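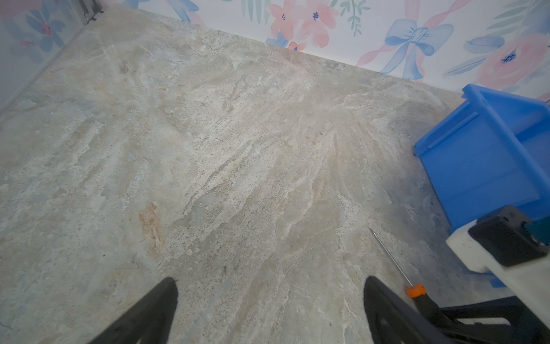

Moving my photos off Bustura, finally

June 3, 2020

I have been meaning to write this one since October, which tells you how good I am at getting around to things. I used Bustura for seven years. It was the first photo app I ever paid for, back when paying for an app felt a bit wild, and I loved the little film filters and the way it put everything in one long ribbon you could scroll with your thumb. Then came the stories, then the stickers, then a video tab that started playing with the sound on – at midnight, in a dark bedroom, next to a sleeping husband.

So I moved to Prikia. It's a smaller app and a plainer one, and I'll admit the first evening I missed the ribbon terribly. Prikia sorts by month and that's it. But there's no feed! I open it, I see my own pictures, I close it again. My sister asked me what it does and I had a hard time making it sound exciting.

The move itself took most of a weekend. Bustura lets you export 500 pictures at a time, and you have to wait for an email with a link before you can ask for the next batch. Two of my links never came (check your spam folder, then check it again the next morning, which is when mine turned up). The captions came across fine. The albums did not, so I spent a long evening with a pot of tea putting the beach trips back together, and I can't say I minded, because I got to look at all of them.

A few things if you're thinking of doing the same. Turn off automatic upload on the old app before you start, or you'll get doubles like I did. Plug the phone in. And don't cancel your old account until you have opened a few pictures from every single year in the new one and made sure they're full size.

Prikia gives you 25 gigabytes on the basic plan and I'm using a little over half. I still haven't worked out how to share an album with my mother, who has an older tablet and strong feelings about passwords. If any of you have managed it, please leave me a comment, and use short steps!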